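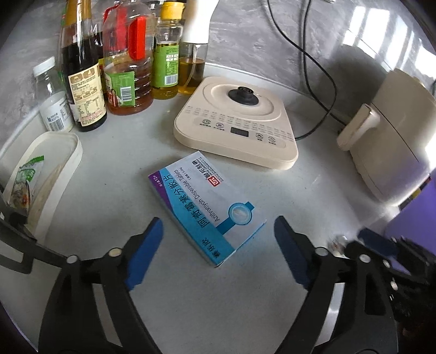
A carton of azithromycin dispersible tablets, marked 0.25g, on a grey countertop.

Climadetti Service Desk, hosted edition: review
February 12, 2022

Climadetti is a ticketing and asset management platform for mid-sized organisations. We ran the hosted edition from October to the end of January at a distributor in Zurnenville with 259 managed endpoints and 13 agents on the help desk. It replaced Prosance, which the site had used since its last hardware refresh.

Deployment
Directory sync is configured through a single connector. Nested groups are flattened on import, so role mapping had to be redone by hand. The migration utility reads Prosance exports in batches of 1000 records. Closed tickets came across with their timestamps intact, but attachments were detached from comments and listed at the ticket root. The vendor documents this behaviour in the release notes, not in the migration guide.

Ticket handling
Queue rules are evaluated top to bottom and stop at the first match. There is no test mode. SLA timers honour business hours and provincial holidays, and can be paused by status. Bulk edits apply to a maximum of 18 tickets at a time, a limit that can't be raised in the admin console.
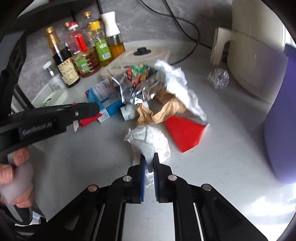 Crumpled tissue, white paper and red cardboard on the counter, with the GenRobot.AI gripper.

Asset module
Agent-based discovery picked up all Windows machines on the first pass. Printers and switches require SNMP credentials per subnet. Licence reconciliation is adequate for named-user licences and weak for concurrent ones. Custom fields can be added but not reordered once saved.

Reporting
Stock reports cover backlog, first response and reopen rate. Anything else goes through the query builder, which exports to CSV only. Scheduled reports ignore the user's time zone and run on the server's.

Support
The reseller, Cloutier, answered configuration questions the same day. Two defects were escalated to the vendor. One was fixed in the next maintenance release, the other (duplicate notifications on merged tickets) remains open.

Suitable for: single-site desks with simple routing.
Less suitable for: concurrent licensing, heavy reporting.
Version tested: hosted, standard tier.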